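Home - Posts - Sewing - House - Letters - Search

The bed is the best table in the house

October, by Ildikó Bíró

I have been folding clothes on the bed again and I want to tell you all how much I like it! We moved to Wirnden with one decent table, and that table has had my sewing machine on it ever since, so the washing goes on the bed. I used to grumble. Now I would keep doing it even if somebody gave me a second table (please don't, there's no room).

A bed is enormous, for one thing. You can put a T-shirt down with its sleeves right out and still have space on every side, and nothing slides off on to the floor. It's soft, so you can lean on it, and it's low enough that I can kneel next to it when my back has had enough of standing. And if I get called away halfway through I can leave it all there until bedtime, which does at least mean it gets finished.

My one rule is that the duvet and pillows come off first. I tried working round them for years and it was hopeless, everything ended up in a heap down the middle. With just the fitted sheet on you've got a big plain surface, and plain is what you want, because you can see the shape of the thing you're folding.
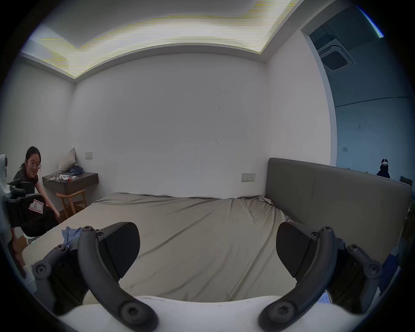

I don't pull the sheet tight beforehand either. My aunt would have had something to say about that - she ironed sheets, pillowcases, tea towels, the lot - but a few wrinkles underneath make no difference to a shirt on top. What does make a difference is giving each piece a proper shake before it goes down. One good snap from the shoulders and half the creases give up.

So, T-shirts. I've tried most of the ways people swear by, including the quick one where you pinch it in two places and flip it over, which I can do perhaps one time in five and which makes me laugh every time. The way I've settled on is slow and dull and I love it. Shirt flat, collar away from me. Smooth from the middle out with both palms, right down to the hem. One side in towards the middle with the sleeve folded back on itself, then the other side the same, so you've got a long strip. Then hem up to just short of the collar, and in half again. It should stand up by itself on its folded edge. If it flops, it was too loose at the strip stage, and I open it up and go again.

The smoothing is the bit people skip! I skipped it myself until Clestine stayed with us last winter and did a whole basket in front of me while we talked. Same shirts, same drawer, and hers took up so much less space that I thought she'd put some of them somewhere else.

Our drawer is 40 centimetres across and takes two rows of shirts standing up, with socks pushed in wherever there's a gap. Before, I had piles, and whatever was at the bottom of a pile never got worn. I found a striped top in there that I'd forgotten I owned, and I've worn it to death since.

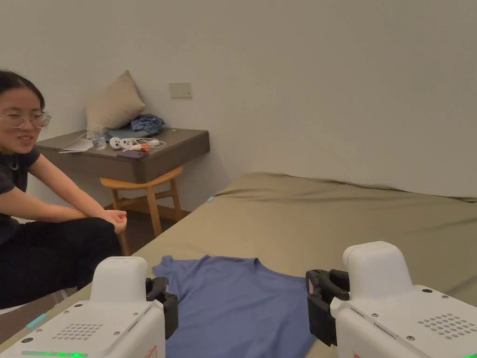
Clestine wrote back the same evening to say I still make my strip too wide, and that a third of the shoulder is the place to fold, never the edge of the collar. She also wants it known that she does jumpers completely differently. I've asked her to write it all down for me and I'll put it up when she does.

I'd like to get better at fitted sheets next. I can manage the corners-inside-corners trick with a single but on a big one I lose a corner every time and end up wearing it. For now I roll mine up and shut the cupboard door quickly.

Comments

Somogyi
I do mine on the bed as well, but straight off the line with the radio on, 30 minutes and it's done. Do you stand long sleeves up too, or hang them?

Ildikó
Stand them up! Fold the sleeve down along the strip so it lies straight, then carry on the same as for a short one.

Stultov
The shake is everything. I never iron a T-shirt now. Please do the jumper post, mine are all over the place.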